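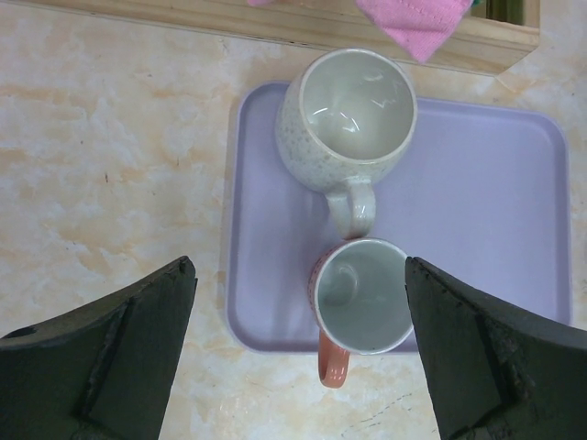 I have owned four trays in my adult life and never had an opinion on one until the Enenari, which is lavender, plastic, and now lives on my counter as if it pays rent.

I bought it in October to replace a Haslam tray that had warped into something closer to a bowl. The Enenari sits flat. It has rounded corners and a raised rim, and the inside is a smooth matte purple that hides fingerprints better than I do. The rim catches the light along the top, so for a moment you may think you own something expensive. It cost 15 dollars.

My main complaint is mug handles. A big speckled mug fits fine with its handle pointing any way it likes. Put a smaller pink one below it and the handle pokes out past the edge, over the counter, waiting for a sleeve. You can turn the mug. I can turn the mug. In 3 months of ownership I have turned the mug maybe twice.

The other complaint is the color, which the store page calls "Evening Orchard." I have been in orchards in the evening. Still, it looks decent on a pale marbled surface, and it holds its own in the middle of a table with a wooden clothes rack at the back and round brown coasters spread over the other half.
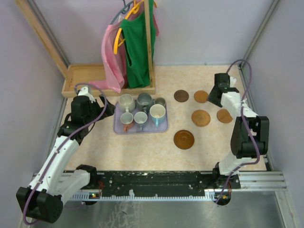

Enenari or Pritton?

My sister's Pritton is heavier and has cutout grips, and she brings up both at dinner. It also costs 2 times as much and takes up most of a dishwasher rack. If you carry full cups up stairs, get the Pritton. For parking mugs between coffees, I'd buy the Enenari again, possibly in white.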